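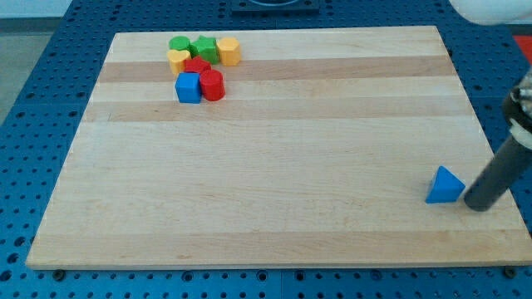 I have been through more bottles of cutting board oil than I care to admit, and the Hafstein board wax is the first thing I've finished and then bought again. It's a mix of mineral oil and beeswax in a squat little tin, soft enough that you can scoop it with two fingers, and it smells like almost nothing with maybe a hint of honey if you stick your nose right in there. I was using plain drugstore mineral oil before this, and it did the job, but it never seemed to stay in the wood for long and my boards always went back to that chalky, thirsty look. If your board is maple with the pale and slightly darker tan-pink strips, you probably know what I mean, the light strips look dusty first and then the whole thing just looks sad. Little rubber feet are a plus, by the way, but they're a pain when you want to oil the underside (more on that in a minute).

So, the wax. I paid 28 dollars for the big tin, which made me wince a little at the register, and there's a smaller one if you only have one board to worry about. I have several, plus a rolling pin and a salad bowl that came from my aunt and had not been oiled in I don't know how long, so big tin it was. It's lasted me since January and I am only now scraping the corners. I'm not stingy with it either!

Putting it on is easy. Wash the board, let it dry standing up overnight (really overnight, I rushed it one time and got cloudy spots), then rub the wax in with an old T-shirt. The instructions say to go with the grain. I go in circles and then with the grain and I can't see that it matters. It goes on greasy and a bit streaky, and you'll think you've used way too much. Leave it. I usually do mine after dinner and buff it off in the morning with a clean part of the same shirt. The tin says 2 hours is enough, but I tried that and the board still felt tacky to me, and I hate a tacky board.

The color change on maple is nice and not too dramatic. The pale wood gets warmer, the darker strips get a little deeper, and it has a soft shine that doesn't look like varnish. On walnut it's gorgeous. On my cheap bamboo board it did pretty much nothing, but bamboo is weird about oil and I don't hold that against it.

Now the feet. If your board has rubber feet on the bottom, try to keep the wax off them. I smeared some on mine and that board was skating all over the counter for a week until I scrubbed the feet with dish soap. Unscrew them if they come off. If they don't, use a small brush around them, I use an old pastry brush with half its bristles gone. And do the underside! I skipped the bottom for years on another board and it cupped so badly it rocked every time I chopped an onion.

I did compare it to the Dastholm oil, which a lot of people love and which comes in a tall squeeze bottle. The Dastholm soaks in faster and it's cheaper, and for a brand new board that needs a bunch of coats I'd still start with that. But it's runny, and the cap on mine leaked in the cabinet and made a ring I'm still not over. Water also doesn't bead on it the same way. With the Hafstein I get nice fat beads for a couple of weeks, and then around 50 days in I start to see dull patches near the middle where I do most of my cutting, and that's when I do it again.

Things I don't like: the lid. It's a press-on lid with no lip, and with greasy fingers it is nearly impossible to get off, I've been using the edge of a spoon. Also, if your kitchen is cold the wax gets really firm, so in winter I set the tin in a bowl of warm water for a few minutes before I start. And I wish they sold it in more stores. I get mine from the kitchen shop in Skaltindale, and they're out of it every other time I go in, so I've started grabbing a spare when I see it.

It won't fix deep knife marks or get rid of a garlic smell. For the smell I use coarse salt and half a lemon, rinse, dry, and then wax. For the knife marks you need sandpaper and some patience, and I've only got the sandpaper.

Four and a half stars, and I'd give it the other half if they changed that lid.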